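Wallano data notes, May. We're collecting teleoperated demonstrations of CPU handling on desktop boards. The set stands at 2267 episodes, of which 117 are set aside for validation.

2/ An episode is one attempt with the chip, socket frame raised. Operators work mostly from the wrist view. The fingers hide part of the board, so the fixed view is recorded alongside.
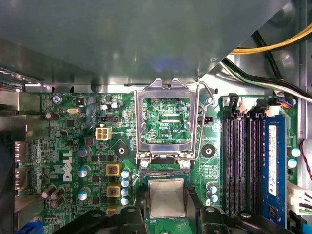

3/ Failed attempts stay in, with a label. The last policy was trained on clean runs only and had no idea how to recover from a poor grasp. We now ask for 5 recoveries per operator per session.

4/ Time sync between views is still the weak point. Worst offset this month was 34 ms. Anything above that gets dropped at import.

5/ Case position is changed between batches. The fixture stays to the left of the case. Grasach, our labelling tool, stores both poses with each episode. 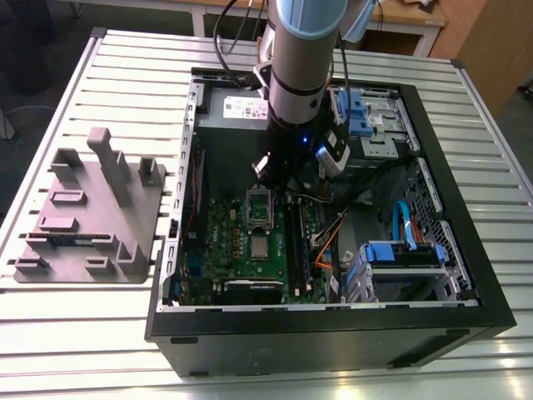 Fixed view: arm over the open case, fixture on the left.

6/ Next batch adds memory modules. Same format, same labels, new grasp tags.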